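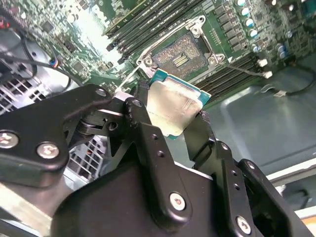

Swapping a processor in an old desktop tower takes 30 minutes if you don't rush the cleaning. Most people rush the cleaning. Power off, cord out, hold the power button for 7 seconds, side panel off. Unclip the heatsink and twist it a little before you pull. Open the lever, swing the metal frame up, lift the chip by its edges — straight up, no sliding. Dull gray streaks all over the lid like these are old thermal paste and they have to go before the chip gets used again. Keep your fingers and the cloth away from the gold contacts in the socket. Bent ones are very hard to fix.

Lay the tower on its side first. Do not try this standing up. You want the board flat and facing you, light from above.
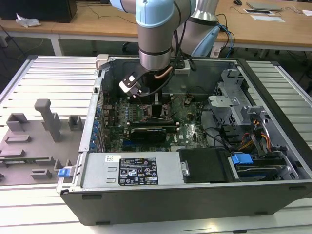
Page last changed: February, by Hedvig Hedlund

Cleaning the lid: lint-free cloth, a bit of isopropyl alcohol, wipe from the middle out. Fresh cloth, do it agian. Same for the bottom of the heatsink. Let both dry.

Move the power supply cables out of your way before you start on the socket. A twist tie is fine. If a long graphics card is crowding you, take it out, one less thing to knock.

Putting the chip in: match the corner mark on the chip to the mark on the socket. Set it down, dont press. Not sitting flat? Lift it and look again. Then frame down, lever down — the lever takes some force, thats normal.

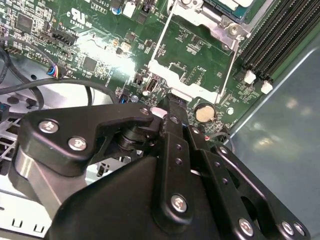 New paste, one small dot in the middle. Heatsink on, screws in a cross pattern, a few turns each. Plug the fan back in (Rainer Janssen wrote in to say I left this out, thanks Rainer). If you pulled the graphics card, that goes back now.

Clock wrong at first boot? Set it in the setup screen. If it's wrong again next time, change the coin cell.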